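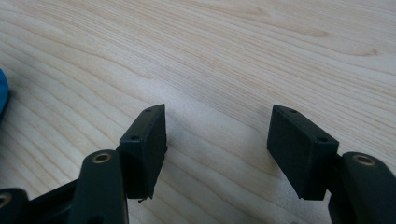

Fig. 7.1 Hand-held gripper, fingers open. Note the ragged lower edge on the left pad.

Chapter 7
When the Pad Lets Go

Start with the fault log. Custuvham bench, January, 264 grasps in the set. Operator reports "slipping, left side." Nothing else written down. No grasp number, no object, no time. That's the whole report, and it's a bad one. By the end of this chapter you should be able to write a better one.

First look at Fig. 7.1 again. Two finger pads, same shape, mirrored. Lower edge of the right one is clean and straight. On the left a bit of frayed stuff hangs off the bottom, as if foam or tape is peeling. Small thing. Easy to wipe past on a morning check, and on the Plavo job it was wiped past, for 43 grasps after the first slip.

Why it matters. A worn covering changes the friction on one finger only. The object turns a little as the fingers close. The operator feels it, squeezes harder, carries on. Harder squeeze means more load on the arm pivots, and now you have two faults where you had one. We call this a masked fault: the person's skill hides it. Machines running on their own don't mask as well, so the same worn pad that a good operator works around for a whole shift will drop parts in the first hour of automatic running.

Plavo found this out the dear way. Record number 687 was the first one anybody rejected, and by then the earlier ones had already been passed along to Willodura for use. All of them had to be pulled and rechecked.

7.1 Two hands, one object

Slips are worst when both hands hold the same thing. Each gripper pushes agianst the other, so a weak pad on one side shows up as a wobble on both. Hard to tell which hand is guilty. 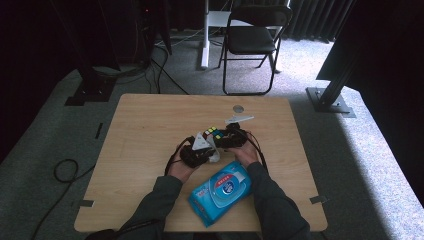
Fig. 7.2 Two-handed work at the table. Small cube held between the grippers; cables trail back from both.

Cables too. In Fig. 7.2 there's one looping past the left wrist and one running down the right forearm. A cable that snags gives a tug, and in the log a tug looks a lot like a slip. Check the cable path before you blame the pad. Then floor cables, same check, they are a trip hazard as well as a data problem.

The Uysal rule, used through the rest of this book: stop at 2 slips on the same side. Not three. Put the object down, open the fingers, look at both pads top edge to bottom edge, and write down what you see before you touch it. Peeling covering gets replaced, never pressed back on. Replace both sides togther so the friction matches.

Before you go on, have these terms straight: pad, covering, pivot, masked fault, snag. Section 7.2 takes the pivots.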